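2019-01-17

I have been carrying the same umbrella for 3 years, and I would like some credit for it. It was cheap, it is ugly, and one of its ribs is held on with fishing line. I mention it because last August I was told, by a person paid to tell me, that I am a bad customer.

The person worked for Weidemann, who made my coffee grinder. The grinder had stopped grinding. It hummed in a thoughtful way and did nothing else, like a good many people I have worked with. I called to ask for a new drive gear, a plastic thing the size of a bottle cap. The gear was not for sale. The grinder was "end of life." I was offered a discount code on the next grinder, which has an app.

I don't want to be on those terms with my coffee. I want a gear.

My complaint is a small one and I'd like to keep it small. Plenty of writers will tell you that throwing things out is a sin against the planet, and they may be right, but I find that I am bad at feeling guilty on behalf of a planet before breakfast. What I feel is insulted. I paid for a machine, I learned its moods, and when one cheap part of it gave out I was treated as if I had asked to have a sandwich repaired.

My neighbor Clémence Vidal thinks I'm being sentimental. She replaces everything the minute it squeaks and she is, I have to report, a calm and cheerful woman with a very tidy kitchen. Her argument is that my time is worth something. She once worked out what I had spent fixing a toaster, counting my evenings at a fair wage, and it came to $547. I pointed out that no one had offered to pay me for those evenings. She said that was rather her point.

The toaster works, though only on one side. You turn the bread around.

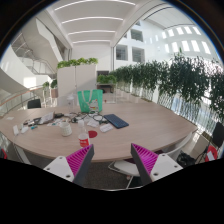 So is it ever sensible to fix a cheap thing?

It is, as long as you can get the part without a fight and you don't mind being slow. A cheap lamp with a bad switch is worth a new switch. A cheap lamp glued shut so that you can't reach the switch was made by someone who had already decided the matter for you, and you may as well be angry at the weather.

That gluing shut is what I hold against the trade. I can forgive a company for making a thing that breaks, having made a few myself. I once built a bookcase that came down in the night and took a fern with it. But I used screws, and the next morning I could see what I had done wrong. Open the bottom of my grinder and you find a screw head shaped like nothing in any drawer in America. Somebody sat down and drew that screw. I think about this person more than is healthy.

There used to be a shop in my town called Otano, where Duván Zapata would fix anything with a plug and some things without. He was not a warm man. He would look at your radio, then at you, and it was clear which of you he thought had the fault. But he kept coffee cans full of dead machines' insides, and he would dig around in them with his back to you until he said "Huh," and then you knew you had your radio back. He retired, and the shop now sells phone cases. I have bought 2 of them. I'm not made of stone.

Clémence says that if people had wanted shops like that, the shops would still be open. I don't think it works that way. People wanted them fine. They just couldn't find anything to bring in that would come apart.

I did get my gear in the end. It came off a different grinder, a secondhand one I bought for more than the gear could possibly be worth, from a man who also wanted to show me his boat. Now I own one grinder that works and one that doesn't, plus the special screwdriver, which cost more than lunch. Clémence has asked me not to tell her the total, as she would only add it up.

The coffee is a little coarse.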